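4.2 Wall colour, table colour and reported glare

Rooms first, then the questionnaire. Three sites in all: Fuserthorpe, Morndale and Ongart. Kesteseck was dropped after January, as the blinds there were replaced partway through and the before/after readings couldn't be matched. All three remaining sites have at least one room repainted under the same maintenance contract, light grey over the old cream. Same paint line as far as we could establish from the invoices, though the Morndale invoice lists only the finish (eggshell) and not the colour.

We recieved 55 completed forms. Response was best at Fuserthorpe, where forms were left beside the sign-in book, and worst at Ongart, where they went out by email. Not every respondent answered the open question on tables. Blank answers treated as missing, not as "no complaint".

Short version of the results: people complain about tables far more than walls. Grey walls drew almost no comment, good or bad. White tops drew plenty, mostly from people seated facing a window, and mostly in the afternoon. The pairing of the two (Fig. 3) is the one we had expected to do well on the comfort scale, given low contrast between vertical and horizontal surfaces. It did middling. Cream wall with a darker top scored higher at Fuserthorpe, but that room also faces south-east and has a deep overhang, so we wouldn't lean on it.

Figure 3. White tabletop against a plain light grey wall. 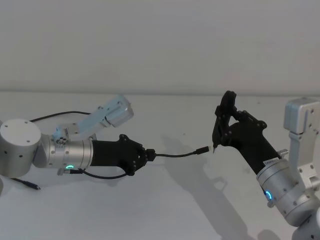

One respondent at Morndale disagreed with the whole premise and wrote that the wall could be any colour you like, the trouble was the ceiling fixtures, which bounce straight off a white top into your eyes once the afternoon light goes, and would somebody please try switching off the row by the window before buying more paint.

Fair point, and several other forms say something close to it in fewer words. Our readings don't separate daylight from fixture glare well. The meter was set flat on the table at seated positions, lights on throughout, blinds as found. Should have done a lights-off pass too. We did this at Fuserthorpe only and the difference at the window seats was small; at the inner seats it was larger than we'd guessed, around 55 per cent of the reading gone with the fixtures off. No comparable figure for the other sites.

Two further cautions. Table finish was recorded by eye (matte, satin, gloss), and the line between matte and satin was not applied the same way at all sites. Also age of respondent was not asked, an oversight, given what is known about glare sensitivity in older readers. The revised form, dated Oct 22, 2020, has an age bracket and a seat plan so that answers can be tied to a postion in the room. Results from the revised form are not included in this section.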